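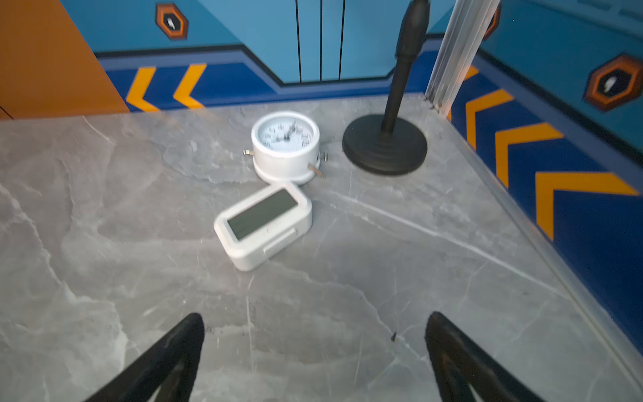
Photo: Abhishek Chauhan

Unit 4 — Reading and setting clocks

Analog: white case, black numerals, black hands. The short hand gives the hour, the long hand the minutes. Digital: the time is read straight off the LCD panel. A dark panel with no digits can't be read; check the battery first.

Bench work, in pairs (10 minutes)
Set the analog clock to the time on the board, then write that time in digital form. Remember 24-hour format — 1 pm is 13:00.

Reading: Zerouali, chapter 2. Bring your worksheet to the September tutorial.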